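Workplace automation at Widutcombe

Workplace automation at Widutcombe is the gradual handing over of small, repeated handling jobs to robot arms at the Widutcombe offices of Girnov, a firm that looks after shared workspaces. It began in August with 17 desks and has since grown to 58, and it is often brought up when people talk about what automation means for ordinary staff — the ones who tidy, pack, sort and carry, and who rarely get a chapter of their own.

The jobs are humble ones, mostly to do with cloth and bags, and soft things are famously awkward for a machine to get hold of.

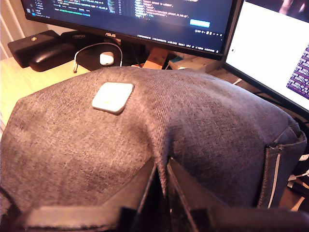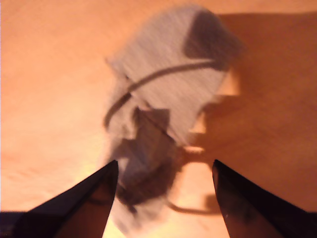
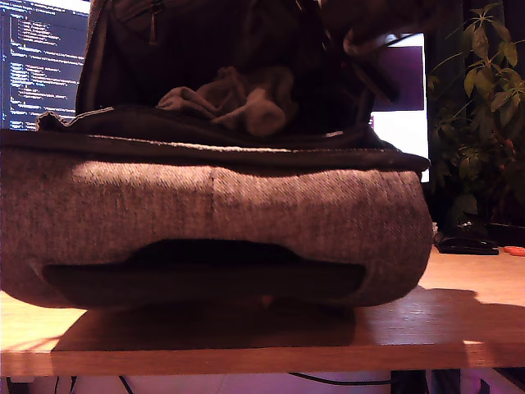

Gray fabric items at Widutcombe.

Staff who used to do all of this by hand now spend a good part of the shift setting up tasks, watching over them and stepping in when a piece of cloth folds the wrong way. Two new roles, known in the building as minder and setter, came out of the change, and both are paid at the higher of the old rates. Some people took to it right away, while others missed the walking about and the chatting that went with it — a loss that Girnov's own review, dated 1st February, treats quite kindly and at some length.

A similar plan at Kamolrat, run with the software firm Witach, keeps the packing in human hands and gives the arms only the sorting.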